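Tautahi Board Handling Set

README, revision 4
Maintained by Hema Joseph and Ravindran Marar

Contents
Summary
What is in the set
Folder layout
Fields
Labelling rules
Known problems
Splits
Use and credit

Summary

Tautahi is a set of still pictures of bare and part-built circuit boards on a bench. It was put together for work on finding a board, drawing its outline and saying whether any of it is hidden. It is not meant for fault finding. Solder joints are too small in most pictures to be judged, and no electrical test results are supplied.

What is in the set

The set holds 3,807 pictures in total. Of these, 852 have a hand-drawn outline of the board. The rest carry a box only. A further label, "covered", is given wherever something lies between the camera and any part of the board.

Board colour is recorded as one of green, blue, red, black or other. Colour is that of the solder mask as it looks in the picture. It was not checked against the order sheets, and two labellers disagreed often enough on dark green and black that these should be merged if colour matters to you.

Folder layout

pictures/ holds the files, in one flat folder
outlines/ holds one text file per outlined picture
boxes.csv holds one row per board
splits/ holds the three lists named train, check and test
notes/ holds the labellers' remarks, unedited

Fields

board_id: short code, unique to a physical board. The same board may turn up in many pictures.
colour: see above.
surface: white, grey or mat. The bench top under the board.
covered: none, part or most.
edge_count: number of board edges that can be followed from corner to corner.
remark: free text, often blank.

Labelling rules

1. Draw the outline along the edge of the board itself. Leave out connectors that stick out past it.
2. Where an edge is hidden for a short run, join the two visible ends with a straight line and set covered to part.
3. Where a corner is hidden, stop the outline at the last point that can be seen. Do not guess the corner.
4. Shadows on a white top are not part of the board. Raise the brightness before deciding.
5. Cables lying across a board count as cover, however thin.
6. If more than half the board is hidden, set covered to most and draw a box only.

Rule 3 was changed in April. Outlines drawn before then by Princess Navarro have been redone. Those in the Sarnov batch have not, and may still include guessed corners.

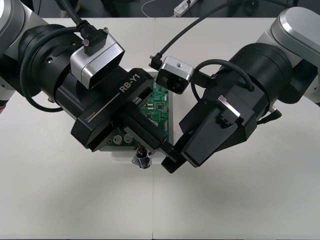

Rule 6 gives the most trouble in practice. Labellers were asked to judge "half" by area and to ignore which parts of the board were hidden. A board with its middle hidden and all four corners clear is harder to call than one with a single end hidden, and the two labellers on the Stalier batch split on 342 pictures. These were settled by Pavithra D'Souza, whose decision is the one in boxes.csv. The first answers are kept in notes/.

Known problems

Glare on the white surface lifts the board edge in places, so outlines may run slightly wide on the lit side.
edge_count is missing for the Piston batch.
Several remarks refer to a numbering of boards that was dropped. There is no key to it.

Splits

The test list has 300 pictures. Splits were made by board_id, so no board appears in more than one list. Please keep to this if you make your own.

Use and credit

Free for teaching and research. Credit the set by name and give the revision number. Corrections to boxes.csv go to Sreekumar Ramasamy, one row per line, with the board_id first.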